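Speaker notes: Closing a road for picture vehicles – the Grundavura second unit

Reading time: 9 minutes

Opening. Introduce self, thank Yanti Pasaribu for the invitation. Say up front that the talk covers road closures and vehicle resets on the Fultby leg only. Stage work and visual effects are outside the scope, and I wasn't on the unit for either.

Background for people who haven't seen the film. Grundavura is a convoy picture. The script has a long pursuit on a two-lane country road, most of it in daylight, with one hero truck and a changing line of support vehicles behind it. Fodico supplied the vehicles and the drivers. The production held the permits. Second unit was directed by Leire Cantero, with Jeferson Bragança as vehicle coordinator. We had the road in December, from first light until mid-afternoon.

The permit. Describe the form it took: a rolling closure, with traffic held at each end while cameras were turning and released between takes. Maximum hold was 9 minutes. Everything in the schedule follows from that number. A take at full convoy speed used very little of it. Getting the vehicles back to their start marks used nearly all the rest.

Go slowly here, people always ask. The hold starts when the last civilian vehicle clears the far end, as confirmed by radio. It doesn't start when the first assistant calls for the lock-up. On the first morning we were running two clocks that disagreed, and we lost a take to it.
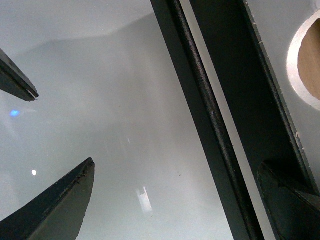 Reset geometry. The usable straight was 500 metres longer than the shot needed, which gave us somewhere to stop but nowhere to turn the hero truck around. The prime mover and trailer could not make a U-turn on the sealed width, and the shoulders were soft. Options considered:

- Reverse the whole convoy to first positions. Rejected after one rehearsal. The trailer was manageable but the line behind it closed up unevenly.
- Carry on to the next intersection and loop back on the service road. Used for the support vehicles.
- Shoot the return leg as a separate set-up, facing the other way. Used for the hero truck wherever the sun allowed it.

Spend a minute on the third option. It halves the empty running but it doubles the continuity work. Dust on the windscreen, tarp position and mud flap condition all have to match in both directions. Lindalva Bragança kept the continuity log, one sheet per vehicle per direction, and the sheets travelled with the vehicle, clipped inside the cab door. When a vehicle was swapped out the sheet went back to the unit base.
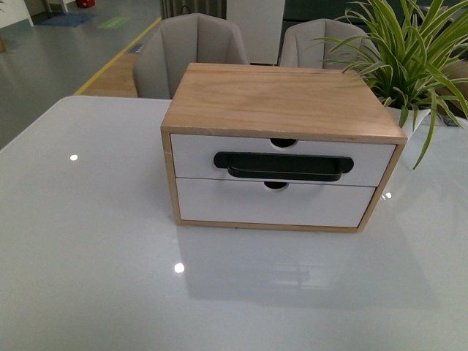
Two-drawer storage box, white drawer fronts.

Spacing. The storyboards showed the convoy nose to tail. On a long lens it reads that way at a much greater distance, so we set the working gap at 200 feet for the wide passes and let the lens compress it. The drivers work in metric, and the stunt paperwork came through in feet – convert it once, on paper, before the safety meeting. We had both units in circulation for a day and the radio traffic was a mess.

Communications. Two channels. Channel one for drivers and the coordinator, channel two for the lock-up crew. The assistant director carried a handset for each. No camera talk on either. Jeferson gave all speed changes himself and each driver repeated them back in convoy order. If a read-back was missed, the take was aborted. This happened often enough on the first day that Leire asked for it to be relaxed. It was not relaxed.

Public viewing. Expect people with phones at any hold point. Fultby is small and word had got round by breakfast. The permit did not give us authority to move anyone off private land, and the paddock fence on the north side had a clear view of the straight. The two vehicles under wraps, including the one known on the call sheet as Sampaio, were kept on a covered float until they were needed and covered again after each block of takes. Allow for the covers in the reset time. We hadn't.

Local access. Daiane Bittencourt handled residents. School bus, milk tanker and one farm driveway inside the closure. Each had a named contact and a window in which we did not lock up. The tanker's window moved with its round, so Daiane rang the driver every morning and wrote the time on the board.

What I would change. Ask for fewer, longer holds if the authority will trade. Put the turnaround in the recce notes along with the tyre width and the axle load. Book the grader for the service road before the first day – ours came after the second and the support vehicles had already cut it up.

Questions. If asked about the rollover, refer to the stunt coordinator's report. Permit template and blank continuity sheet are available on request, see me at the break.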